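Westus council backs temporary housing site and day centre for rough sleepers

Councillors in Westus have approved the lease of a former bus depot for use as temporary accommodation for people sleeping rough, along with a day centre and a separate store where people without a fixed address can leave their belongings.

The decision covers the Nouri Road depot, which has stood unused for four years. Under the plan, the main vehicle hall will be divided into 174 individual sleeping units, each with a lockable door, a bed and a power socket. A further block at the northern end of the site will hold showers, toilets and a laundry. The store will occupy the old ticket office, which has its own entrance on the street side.

Councillors voted 19 to 11 in favour after a debate lasting just under three hours. The lease runs for 30 months, with an option to extend by a further 12 if both parties agree in writing before the end of the second year.

According to the housing department's report, 952 people were recorded as homeless in the district at the last survey. That figure includes those in hostels, night shelters and short-stay bed and breakfast rooms as well as those on the street. The department does not publish a separate total for people living in vehicles, and the report states that the survey is likely to have missed part of that group.

Danjuma Aliyu, head of housing at the council, told members that the existing night shelters had been full on most nights since September. Referrals from outreach teams are now placed on a waiting list, which is reviewed each morning.

"The present arrangement requires people to leave by eight in the morning and queue again at six," he said. "The depot would be open around the clock, and a resident would keep the same unit for the length of the stay."

Stays will be limited in the first instance to 120 days. Extensions may be granted by the site manager where an offer of permanent housing has been made but the property is not ready. Couples may apply for adjoining units. Dogs will be admitted if they are registered at the front desk and kept on a lead in shared areas.

The operator will be Erance, a housing contractor that runs two smaller hostels in neighbouring districts. The contract requires at least six members of staff on site during the day and four at night. Security patrols outside the boundary fence are to be paid for by the council under a separate agreement, the terms of which have not been released.

Building work will be carried out in two stages. The first covers fire doors, alarms, ventilation and the division of the hall, and must be signed off by the fire service before anyone moves in. The second covers the day centre and the store. The report gives no fixed opening date but says the first stage should take 14 weeks from the handover of the keys.

Ventilation was the subject of several questions. The hall was built for diesel vehicles and has high-level extract fans, which surveyors found to be too noisy for a sleeping area. They will be removed and replaced with low-speed units along the east wall. The concrete floor will be sealed and covered, and the two inspection pits filled.

Soil samples taken beside the former fuel tanks were sent for testing before the lease was drafted. The results, attached to the report as an appendix, put hydrocarbon levels below the limit for residential use at all but one point. The area surrounding that point will be fenced off and paved, and no building will stand on it.

Councillor Mahnaz Pakzad, who voted against, said the site was too large and too far from the health services that many residents would need. The nearest surgery is a 25-minute walk away and the bus service on Nouri Road ends at seven in the evening.

"I have no objection to the principle," she said. "I object to putting this many people in one building and then working out the transport afterwards."

She proposed an amendment that would have capped the site at 100 units and asked officers to find a second location. It was defeated by 17 votes to 13.

The council has also received a petition against the scheme, signed by 1,466 people, most of them with addresses in the three wards nearest the depot. Arlindo Camargo, who submitted it, asked for a written undertaking that the lease would not be extended beyond its first term. Officers replied that the council could not bind a future vote, but agreed to publish monthly figures on occupancy and complaints.

A second, smaller submission in favour of the site was made by a group of local churches and the tenants' association on the Pralico estate, which borders the depot to the south.

Health provision on the site was settled late in the negotiations. A nurse will attend on four mornings a week, and a room in the day centre has been set aside for basic checks, wound care and the taking of samples, which will be sent out for analysis. A doctor will visit once a fortnight. Marjan Babaei, who manages outreach nursing for the district, said the room would need a sink, a locked medicines cabinet and a refrigerator, none of which appeared in the first set of drawings. Revised drawings now show all three. 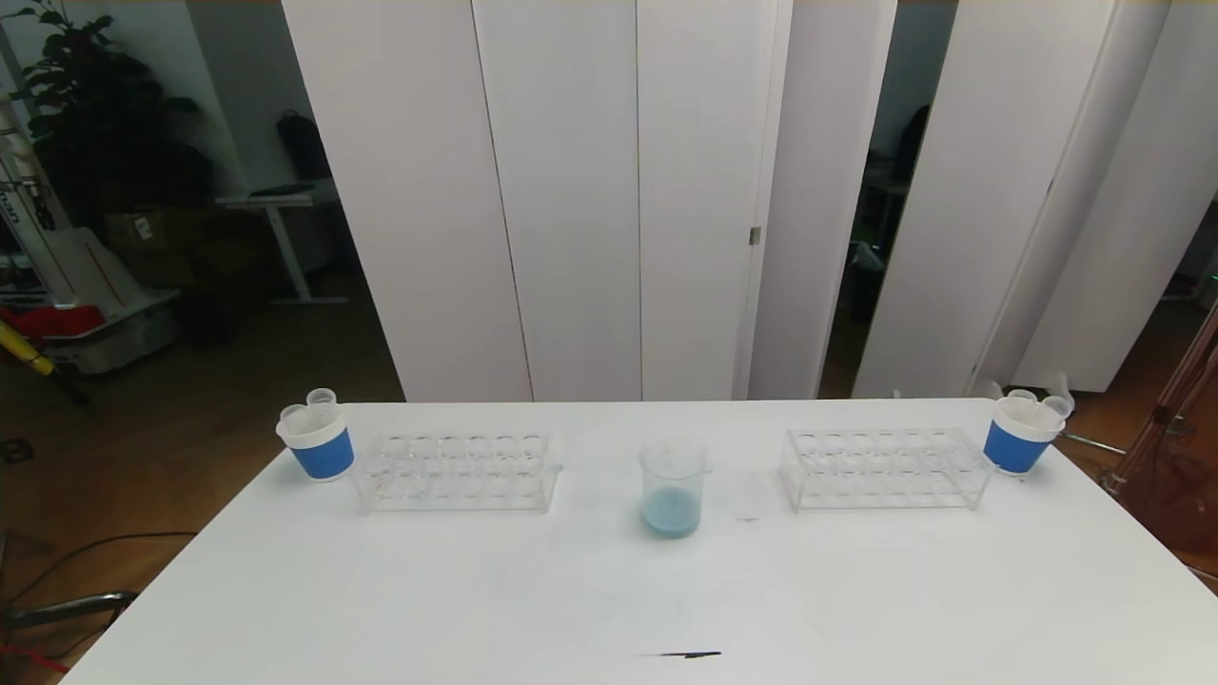 Test tube racks, cup holders and a beaker of light blue liquid on a white table.

The store will hold up to 300 bins, each with a capacity of 240 litres. Users will be given a numbered card and may have access to their belongings between seven in the morning and eight at night. Food, fuel and gas canisters will not be accepted. Items left without contact for 60 days will be moved to a secure container and kept for a further 30 before disposal. Identity papers will be retained for a year.

Use of the store will not depend on having a place at the site. Jamshid Zarei, an outreach worker who gave evidence before the vote, said people regularly missed appointments and job interviews when they had nowhere safe to leave their bags — and that some turned down shelter beds for the same reason.

Funding comes from the council's housing reserve and a regional grant, which must be committed before the end of the financial year. If the first stage overruns by more than eight weeks, the unspent part of the grant will have to be returned. Officers said a penalty clause in the building contract would cover part of any loss but not all of it.

The lease is expected to be signed within the next three weeks. A public drop-in session on access, lighting and parking will be held at Westus library before work starts, and written comments may be left at the front desk there or sent to the housing department.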